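# 第7章 拼板台面与小件的平面摆放

## 7.1 概述

在小件整理、分拣和装配前的备料作业中，台面的作用常被低估。物件放在什么表面上，决定了它是否容易滑移、边缘是否容易辨认，以及摆放结果能否在下一次作业中复现。前面各章讨论了容器与隔板，其共同前提是物件的位置由侧壁约束。本章讨论没有侧壁的情形：物件直接立于平板之上，位置只由底面接触和操作者的摆放顺序确定。

本章所用的基本配置由两层组成。下层为带孔的工作台，孔按行列排布，可用于固定夹具或限位销；上层为一块整幅木质拼板，平放于孔板之上，四周留出一定宽度的孔区。上层提供连续表面，下层保留定位能力。拼板未覆盖的孔区不宜堆放零件，小件落入孔中后不易取出。

## 7.2 拼板的构造与纹理

拼板由若干窄木条沿长边胶合而成。与同尺寸的单块实木相比，窄条胶合可以分散各条的干缩湿胀，减小整板翘曲的倾向。胶缝在浅色木材上通常表现为平行于木纹的细线，目视可辨，触摸时应无台阶。若指甲划过胶缝有明显阻滞，应重新砂光后再使用。

木节是拼板表面常见的天然特征。节子周围纤维走向改变，纹理呈弯曲或旋涡状，硬度也高于相邻区域。小而紧实的活节不影响承载，可以保留；松动的死节应剔除并填补。摆放底面较小的物件时，宜避开节子所在区域。

板边一般作倒角处理。倒角面不属于有效摆放区，计算可用面积时应予扣除。

## 7.3 几何体的成组摆放

为便于讨论，本章以一组塑料几何块作为标准件，包括三棱柱、立方体、圆柱和五角星形柱体，颜色取蓝、绿两种。四件紧靠成组，大致构成两行两列的方阵：后排为蓝色三棱柱与绿色星形块，前排为蓝色立方体与绿色圆柱。 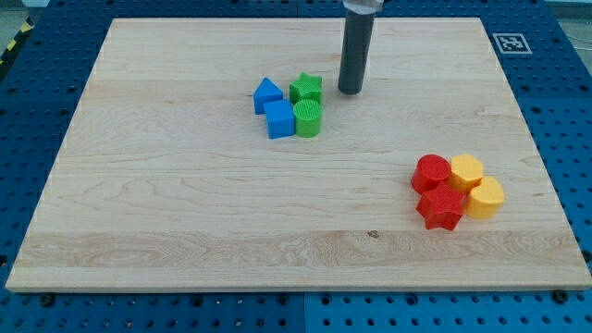

成组摆放的难点在于各件轮廓不同。立方体可以为相邻件提供平直的贴靠面；圆柱与任何平面只有线接触，受到侧向轻推即可能改变位置；星形块以角尖与邻件接触，凹角处留有空隙。因此，“二乘二”只是对各件中心相对位置的描述，不意味着外轮廓构成严格的正方形。读者在习题中绘制平面图时，应先标出各件中心，再绘轮廓。

三棱柱的姿态需单独规定。以矩形侧面着地时，其三角形端面直立，棱线在上，重心较低；以三角形端面着地时，柱体竖立，所占底面形状也随之改变。记录摆放结果时，仅写“三棱柱”而不写着地面，属于不完整记录。

表面状况同样应当记入。光滑面与带细密纹路的面在侧光下反光不同，后者呈条纹状。辨认顶面形状时，应以外轮廓为准，不以表面纹路为准。

## 7.4 记录格式

摆放记录至少包含下列各项：

- 台面编号及拼板方向（以木纹走向为基准）
- 各件的形状与颜色
- 各件的着地面
- 行列位置，前排指靠近操作者的一排
- 成组区域相对板边的位置

Inmaculada Villanueva 在为 Carrasco 车间编写的作业规程中，将木纹走向定为横轴，本书沿用这一约定。其优点是无须在板面另画基准线，拼板转动后也能立即发现。

## 7.5 本章安排

第2节与第3节的内容将在后文展开：7.6 节给出拼板平整度的检验方法，7.7 节讨论贴靠顺序对成组误差的影响，7.8 节介绍限位销与孔板的配合。习题集中于章末，其中带星号者需要实物操作，所用拼板应在室内静置后再行测量。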